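Trays in the MacLeish kitchen: what changed and how to look after them

The plastic serving trays in the MacLeish Building kitchen have been in daily use since December, and by now most people on the two upper floors have carried lunch on one. A few questions have come in about washing, stacking and where the trays are supposed to live, so this item covers all of it in one place.

The old trays were a mixed lot. Some came from the Zidell Street office when it closed, some were left over from catered events, and several had warped enough that a full cup would slide to one end. They were different sizes and did not stack, so they ended up on top of the refrigerator and behind the microwave. We took them out of service before the winter break and bought replacements from Sasell, all in one size. The bill for the full set, with two drying racks, came to $596. The quote for the same number of melamine trays was $1,708, and we did not think the difference was worth it for a staff kitchen.

The trays are lightweight and have a low rim. The rim will hold back a small spill but it will not hold back a bowl of soup, so please carry soup in a mug or put a lid on it. They are not meant for the oven or the toaster, and hot pans should go on the cork mats beside the stove.

On washing: a tray that has only held a sandwich or a plate does not need the dishwasher. Wipe it with a damp cloth, rinse it, and stand it in the rack. Trays with sauce, oil or coffee on them should be washed by hand in warm water with the regular dish soap. If you do use the dishwasher, put trays on the top shelf only, on their sides, with the rims facing the same way. Laid flat, they block the spray arm and everything underneath comes out dirty.

Please do not use the scouring pads. The green side is for pots. On a matte surface it leaves fine scratches, and once those are there, it gets harder to tell a scratch from a crumb. The soft yellow sponges are in the drawer under the sink, and the Luvley cloths on the hook by the window work just as well. The cloths go in the laundry bin at the end of the day.

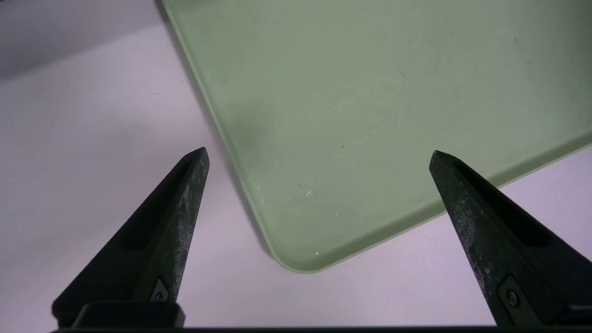 Small marks on a green tray. They could be crumbs, dust or scratches, so wipe first and then look again.

The most common complaint so far is trays going back on the stack with bits still on them. Pale specks are easy to miss on a pale tray, especially under the ceiling lights, where the surface reflects. Tilting the tray toward the window helps. So does running a hand across it. Anything that comes off was a crumb or dust, and anything that stays is wear, which is fine to leave alone. Go along the inside of the rim and into the corners too, where a cloth folded flat tends to pass over the top. A corner of the cloth over one finger does a better job.

Drying matters as much as washing. When trays are stacked wet, the water stays between them, and by Monday the whole pile smells of it. Leave them upright in the rack until they are dry. If the rack is full, there is a stack of clean towels on the shelf above the kettle. Please put away what is already dry before adding yours.

Clean trays go in the lower cabinet to the left of the sink, the one with the sliding door. There is room for 17 in a stack before the door starts to catch. Anything beyond that goes on the shelf in the serving area. Trays should not be left on the tables overnight, as the evening cleaning crew wipes the tables but does not move items on them.

Trays are also turning up at desks and in the small meeting rooms. Taking one back to your desk is fine — just bring it back the same day. On the last round of the third floor we found one under a printer and another holding up a plant. If you need something permanent for a desk, the supply closet has shallow document trays that do that job better.

The tables get wiped at 10:30 and again after lunch. The cleaner in the spray bottles is diluted for table surfaces and should not be used on trays or anything else that food touches. If a tray does get sprayed, wash it with dish soap and rinse it before putting it back.

A tray that is cracked, or has a rough edge along the rim, should come out of use right away. Leave it in the box marked "Kitchen returns" next to the recycling, with a note if you know what happened to it. Light scratches and scuffing are not a reason to retire a tray. We have set aside $800 for kitchen items for the rest of the year, and that has to cover mugs, flatware and a new kettle as well.

Questions about the kitchen can go to the Facilities inbox or on the clipboard by the door. The clipboard is read on Fridays.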